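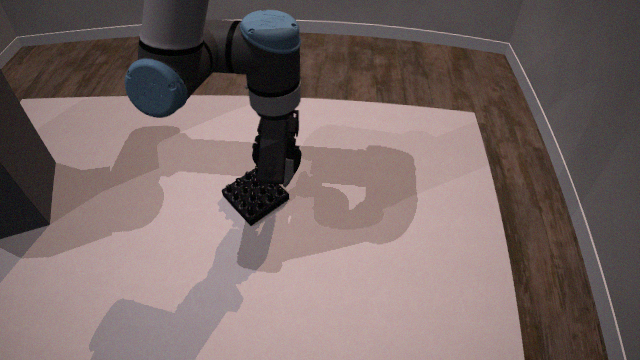
Render, gray arm with blue joint caps, pale table under it.

October, glaze notes, Clunwood shed

Kiln counter reads 2,591 hrs this morning. Elements still even top to bottom as far as I can tell but the lower back one sags out of its groove again, pushed it back with a stick and pinned it. Oksana has the spare set.

Opened at 7:40, too early really, shelf 2 still pinging. 19 tiles in, all the same buff body, ash glaze series. Going left to right on the board:

A row, plain wood ash, washed twice. Runny. A4 went over the foot and took a chip of shelf with it. Surface nice though, that green-brown break over the ridges that Cosmin wants for the bowls.
B row, same ash unwashed. Dry patches, pinholes, one bad crawl. Smells off in the bucket too. Not doing B again unless someone begs.
C row, washed ash plus 3 percent more clay. Best of the lot. Stays put, still breaks on the texture. C2 slightly gray where it was thick. Could be my dipping, I was holding it too long while talking to Hryhorii.

Cones: top shelf full down, middle just touching, bottom barely bent. So the bottom is still cold. Tried the slower ramp Sugeng wrote on the door and I think it helped a bit, but I also packed the bottom looser, so who knows. Change ONE thing next time.

Sieving: 80 mesh clogs every few minutes with the Clinside ash, full of grit and what looks like nail bits. Magnet first, then 40, then 80. Khrystyna-Mariia says soak it overnight and skim. Her bucket did come out cleaner than mine. Gloves!! Knuckles still sore from last batch.

Hold at the top was 65 min. Cosmin thinks too long for A and he's probably right, would explain the foot. But C seemed to like it. Can't please both in one firing. Maybe move A down to the bottom shelf wher it's cooler and leave the program alone.

Skoryk clay, new bag: short, cracks at the rim if you pull it fast. Wedged some old reclaim into it, half and half, much better. Did not write down how wet the reclaim was. Soft. Softer than butter from the fridge.

Shelf with the chip is ground back and washed, drying by the window. Don't load it yet, wash still powdery. Grinder disc is nearly done.

To do
- remix C, big bucket, label the LID as well as the side
- two cookies under anything from row A
- ask Sugeng where the spare thermocuople went
- Grondalon order: cones, kiln wash, 80 mesh sieve
- tiles into the box in order, A4 can stay on the sill

4:15 pm. C remixed, seems thin. Leaving it to settle, will pour some water off tomorrow and dip C2 again.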